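How Do You Look After a Gripper?
From the Privside Workshop pages for young readers
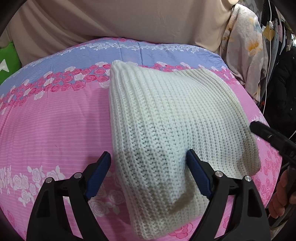
Blue pads on a white knit beanie, with a second gripper coming in from the right.

Think about what your fingers do when you fold a hat. They pinch, they let go, they slide along a bit and pinch again, and all that time you are probably thinking about lunch. A robot has to learn every bit of that, and one good way to teach it is for a person to hold a pair of robot fingers and do the job by hand, while a small camera on the tool records what happens. The robot studies the recordings later on. We call our hand-held grippers Plurkos (it started as a joke and stuck), and this page is about keeping a Plurko in good shape, because a gripper with a wobbly finger teaches wobbly lessons!

Meet the fingers

A gripper like the one on the hat has two big black fingers, wide at the bottom and narrow at the tip. They have open spaces cut into them, a little like the gaps in a bridge. Cutting holes in something might sound like a strange way to make it better, but it saves weight, and when you have been holding a tool all morning you are very glad of anything that saves weight. On the inside of each finger there is a dark blue pad, and that is the part that touches things. Look for the round silver screw heads too. They sit down where the fingers meet their linkages, which are the moving pieces that help the fingers swing open and closed.

Washing the pads

Pads get dirty faster than you would think. Hats and blankets and sweaters all shed tiny bits of fluff, and the fluff sticks to the rubber until the pad is wearing a sort of sweater of its own. A fluffy pad slips. So at the end of every day we wipe each pad with a soft damp cloth, going from the bottom up to the tip, and then we leave the gripper open on the shelf until the pads are dry. No soap, please -- soap leaves a thin film behind, and then you are back to slipping.

After 2,000 squeezes we take the pads off and put on new ones, even if the old ones still look fine. The old ones go in a jar, and we cut them up to make feet for wobbly boxes.

Checking the screws

Every time the fingers open and close, the screws get a very small wiggle. One wiggle does nothing at all. Lots and lots of wiggles can turn a screw just enough to make it loose. To check, we hold the gripper steady and gently rock one finger from side to side. If it clicks, a screw wants tightening, so out comes the little screwdriver. You turn it until it stops and then you stop too. Pushing harder can crack the black part around the screw, and then it's a repair job instead of a checkup.

Do the fingers meet?

Now for my favorite test, which you could try with kitchen tongs at home. Close the gripper slowly and watch the two tips. They should arrive at the same moment and touch right in the middle. If one tip sits higher than the other, the gripper may still pick up a thick hat without any trouble, but hand it something thin, like a ribbon, and it will miss.

When the tips don't match, we loosen the screws on the side that is out of line, slide the finger back where it belongs, and tighten everything again. Then we do the paper test: close the tips on a slip of paper and give it a tug. If the paper stays put, the gripper passes.

Setting up a pair

Some jobs need two hands, and so they need two grippers, one in each. Both have to be ready before anybody starts. We give each camera lens a wipe with a clean, dry cloth (a different one from the pad cloth!), check both batteries, and wait 60 seconds after switching on so that everything can wake up. Then we open and close each gripper all the way. The computer looks at how wide they opened, so that later it can tell a small pinch from a big one.

When something breaks

Things do break. In January our gripper number 64 was dropped on a stone floor and its left finger snapped near the tip. We keep spare fingers in a drawer marked Girard, after the street where our first workshop was, and the swap is a nice quiet job: screws out, broken finger off, new finger on, screws back in, new pad, paper test. Afterward we write it in the repair book, which is up to page 116 and has a tea stain on the cover.

Words to know

Gripper: a tool that holds things by squeezing them.
Pad: the soft part of a finger that does the touching.
Linkage: joined pieces that move together.
Dudel: our name for the fluff we wipe off the pads. You won't find it in a dictionary.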